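# Two-tier shelf: what goes on top and what goes below?

**nektarios_g** - 16 August 2021

I have one small light wood shelf with two tiers (the Grendum, 26 cm wide) and more stuff than shelf. It has to take the red foil snack packets and the house set, meaning the dark ones with the little houses on them. The bowl, the plate basket and the wine glass stand each have their own spot already, but I can move them if there is a good reason.

So far I have the red packets below and the house set on top. I'm not sure about either. The top row leans and overlaps, and I don't know if it is better to stand things up or lay them down. What would you do?
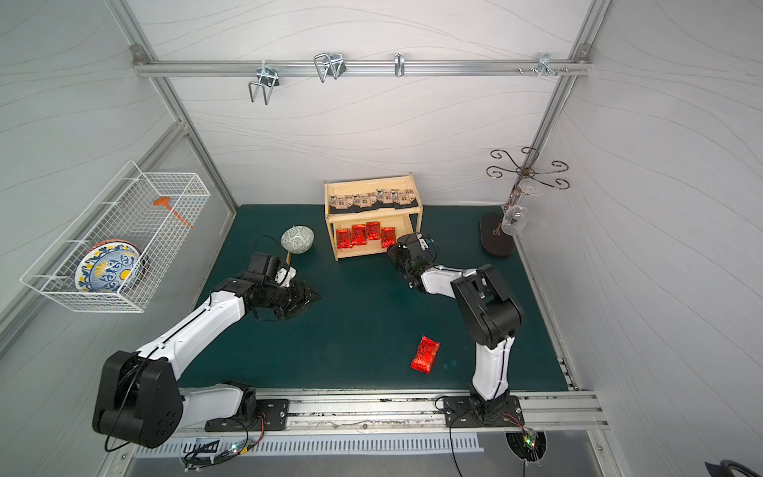
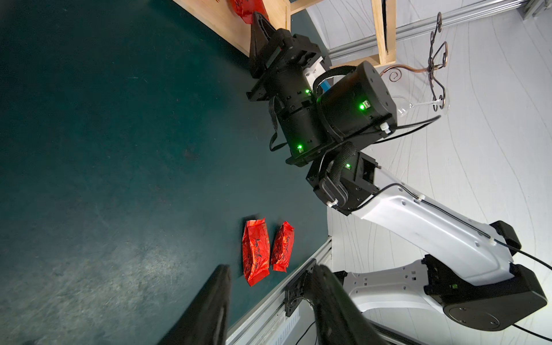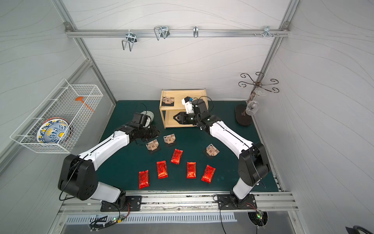

## Replies

**vcarrilho**

Keep the red packets on the lower tier. Foil is slippery and the bags have a bit of air in them, so on an open top they slide every time you bump the shelf. Down below they have a roof over them and sides to lean on. I would leave them standing up like you have them in the first picture.

For the top I would go flat. A stack of flat things stays put, and you can take the top one without touching the rest.

**Walter Cuervo**

I disagree on the flat stack. If you stack the house set you only see one design and the rest may as well be in a drawer. The overlapping row in the first picture shows all of them, and to me that is the best part of the whole setup. Put a strip of something grippy under the bottom edge and the row will stop walking forward.

I agree about the foil packets.

**vcarrilho**

A grippy strip works until it collects crumbs. I had one on a spice shelf and took it off after two months.

**aranka_p**

Different question: how often do you use each thing? I sort by that first and looks come second. If the snacks get opened every day, they should be where your hand goes without thinking, and for most people that is the top. If the house set only comes out when you have guests, it can live below, where it's a little harder to reach.

Also, how much space is there between the two tiers? Standing packets need some room above them or you end up pulling them out by the corner, and that is how foil gets torn.

**nektarios_g**

Snacks every day, more or less. The house set comes out when people are over, so maybe twice in June and not much since. By your rule I have it backwards.

The gap is fine for the packets. I can get fingers in over the top of them, though if I push them all the way back I have to fish a little.

**aranka_p**

Then don't push them back. Put something behind them. A folded piece of cardboard is enough, cut to the width of the shelf. The packets stop at the cardboard and you always have the front edge to grab.

**lrebelo**

I have the same shelf and I tried it both ways. Here is what I found:

- Snacks on top: easy to reach, but they fell over whenever I took one from the middle. The ones on the ends had nothing to hold them.
- Snacks below, standing: much better. Once half of them were gone the rest started to slump, so I moved the last few to a bowl.
- Snacks below, lying flat: held more, but I kept forgetting what was at the bottom of the pile.

I ended up with standing below. I buy them in cartons of 32 and only put a handful on the shelf at a time. The carton stays in the closet.

**Walter Cuervo**

The bowl idea is good. You have one to the left of the shelf already. Small ones like that are fine for the last couple of packets if you stand them on end.

**nektarios_g**

I'd like to keep the bowl free for keys and change. But I do have a bigger one I could use.

I tried laying the packets flat and side by side on the table for a while, like the two in the second picture. It looks neat, but it uses up table that I want for other things, and the foil gets scuffed from being dragged around.

**vcarrilho**

That table top already has its share of scratches, so I would stop dragging anything on it. Lift things. If you want the house set spread out when people come, like in the third picture, set them down one at a time and don't slide them.

**aranka_p**

Can we talk about the basket? I like a wire basket on the wall, but a plate on edge with an orange spatula lying next to it would bother me. Every time you pull the spatula out it can knock the plate. I would give the spatula a hook. You have a rail with hooks along the back wall, so use one of those.

**nektarios_g**

The basket is a Wilico and it came with dividers that I never put in. I could try one between the plate and the spatula. Does the spatula have a hole in the handle? I would have to check. If it does, it goes on a hook.

**lrebelo**

Dividers on mine were too loose to be useful. Go with the hook, or move the plate. That blue and yellow plate with the orange rim is nice enough to have on the shelf top by itself, with a small plate stand.

**Walter Cuervo**

On a shelf 26 cm wide? Then there's no room for anything else up there. I'd leave the plate in the basket and take the spatula out. One thing moves and the problem is gone.

**vcarrilho**

Agree with Walter for once.

Leave the glass stand alone too. Hanging the wine glasses upside down keeps the dust out, and at the back right it isn't in the way of anyone reaching for the shelf. Mine is a Stistell with the same kind of curly arms. The only thing I would say is to take the glasses off before you wipe the wall behind it.

**nektarios_g**

OK, here is what I am going to try this week:

1. Red packets stay on the lower tier, standing, with cardboard behind them.
2. House set stays on top. I know it goes against the use rule, but the packets fall over up there and these don't.
3. Spatula onto a hook if there is a hole in the handle. If not, it goes in the drawer.
4. Plate, bowl and glass stand stay where they are.

I have not decided between the overlapping row and the flat stack. I'll start with the row, without a strip, and see how far it creeps.

**aranka_p**

Fair enough. I would still put the house set in a drawer between visits, but it's your shelf.

**Walter Cuervo**

If the row creeps, try turning the whole thing so that it leans toward the wall side. It cost me nothing and it helped on my bookshelf.

**lrebelo**

Cut the cardboard a little shorter than the packets, so it doesn't show from the front. I made mine too tall the first time and had to do it over.

**nektarios_g**

Good tip. I have a shoe box lid that should do. Will post when it's in.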